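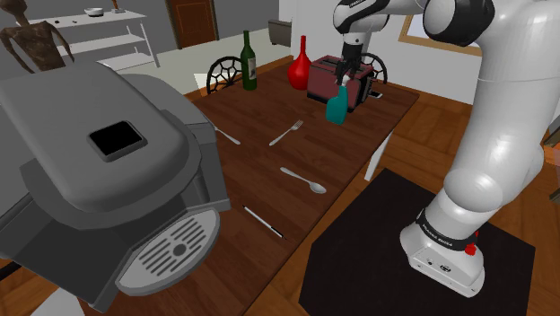 Auf Ausleihe: ein Nachbar
Wie eine Kleinstadt versucht, ihre Konflikte an einen Küchentisch zu setzen

Die Arbeitsgruppe Ort hat acht Sitzungen gebraucht, um sich auf einen Tisch zu einigen. Die Arbeitsgruppe Thema tagt noch. Wer wissen will, wie Bürgerdialog im Alltag aussieht, ist in Drurnville gut aufgehoben, sollte aber Sitzfleisch mitbringen.

Die Idee der »Tischgespräche« klingt bescheiden. Zwei Menschen, die sich auf der Straße grüßen würden, wenn sie müssten, reden eine Stunde lang in einer fremden Küche miteinander. Eine Moderation ist dabei, ein Publikum fehlt. Entwickelt hat das Verfahren der Verein Trollier, der vorher Jugendaustausch machte und von dort die Vorliebe für bunte Karten mitgebracht hat. Das Geld kommt von der Stiftung Benjelloun: 3.000 Euro im Jahr, abzurechnen auf einem Formular, das länger ist als mancher Dialog.

Gestritten wird über das, worüber man hier eben streitet. Die Umgehungsstraße. Das Gebetshaus im alten Möbellager. Die Frage, ob die Jugendlichen am Busbahnhof herumlungern oder auf den Bus warten – bei dem Fahrplan lässt sich das schwer unterscheiden.

Im November saß ich dabei, auf einem Klappstuhl neben dem Kühlschrank. Die erste Viertelstunde galt dem Kaffee, der allgemein gelobt wurde. Dann kam die Umgehungsstraße, und das Lob hörte auf. Die Moderatorin griff zweimal ein, einmal davon, um ein Fenster zu öffnen. Am Ende hatte keiner der beiden seine Meinung geändert, doch sie gingen zusammen zum Parkplatz und stritten dort weiter, was in der Auswertung unter »nachhaltige Wirkung« verbucht wurde.

Heikler ist, wen man überhaupt einlädt. Onurport, die Nachbarstadt, hatte es mit einer offenen Anmeldung probiert und 100 Zusagen bekommen, fast alle von Leuten, die ohnehin gern miteinander reden. Drurnville lost deshalb aus dem Melderegister. Das bringt mehr Absagen und bessere Abende. Wer zusagt, erfährt vorab nur das Thema und die Adresse, und Namen werden erst am Tisch genannt.

Über eine Onlinefassung wurde ebenfalls beraten. Dafür spricht die Reichweite, dagegen die Stummschalttaste. Der Punkt steht im Protokoll der letzten Sitzung unter »Verschiedenes« und soll im Frühjahr wieder aufgerufen werden, sofern bis dahin ein Raum gefunden ist.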